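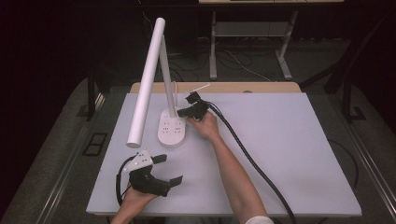
I went over to Cerby expecting a demo and got handed a pair of grippers instead. The engineer I'd come to interview has been comparing hand-held models all spring, and she wasn't going to talk about them until I'd tried them myself. "You'll ask better questions with sore thumbs," she told me. (I did, and they were!)

Her short list is down to 2 designs, the Isside and the Grirkley, and she has strong feelings about both. The Isside closes with hardly any squeeze, and she loves that for the first ten minutes. "Then you start grabbing things you didn't mean to grab," she said. The Grirkley is stiffer, and her forearm lets her know by lunch. She still reaches for it first most mornings, though she'd like somebody to shave down the handle.

I asked what she looks for when a new pair comes in, figuring she'd say grip force. Nope, it's cables. "If I'm thinking about the cable, I've stopped thinking about my hands," she said, and then we talked about strain relief for a good long while, and I enjoyed it more than I'd ever have guessed.

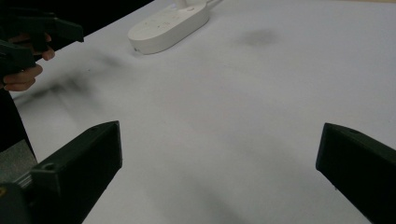

Vol. 4, No. 451

We got onto fingers next. She likes blocky ones with flat faces, mostly for how easy they are to line up by eye when you're reaching past something tall, like a lamp. Skinny tips look great in a catalog, she says, but she keeps bending them.

And the camera? She wants it looking straight down between the fingers, wide enough to catch the other hand coming in. "I want to see both jaws and what I'm headed for. If I only get one of those, I'll miss." She'd put up with some blur to get that view.

So which one wins? She wouldn't say. There's another round of testing in September, with new springs in the Grirkley, and she's holding off on ordering until then.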